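Engebretsen Register of Racing Stewards and Governance: data card

Summary

The Engebretsen Register records the people who sit on the boards and welfare panels of thoroughbred owners' and trainers' bodies. It holds 105 organisations, of which 70 have a complete run of board terms. The remainder are included with gaps, marked as such in the status column.

Contents

The register is supplied as 2 tables. The first, Filiter, lists organisations and their rules on election, co-option and length of term. The second, Dratari, lists individual appointments, with the month and year in which each term began and ended. The two are joined on the organisation code.

Sources

Entries are taken from published notices, annual reports and minutes. Where a notice gives the length of a term but no closing date, the end field is left blank. Re-election is entered as a new row and is never merged with the earlier term.

Known limitations

Coverage of regional bodies is weaker than that of national ones. Members who serve as substitutes are recorded only if the organisation names them in writing. Spellings of personal names follow the source, and accents are kept.

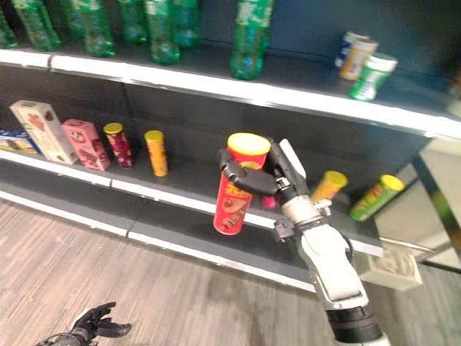

Changes of office within a term, such as a member becoming chair, are held in the notes field and should not be counted as new appointments.

Maintenance

The register is revised each September. Neelam Dubey is responsible for the appointments table and Skarphéðinn Blöndal for the organisations table. Corrections should quote the row number and the published source.

Terms of use

The tables may be copied and adapted for research and teaching, provided that the register is named. Requests for commercial use should be sent in writing to the Grerkia office.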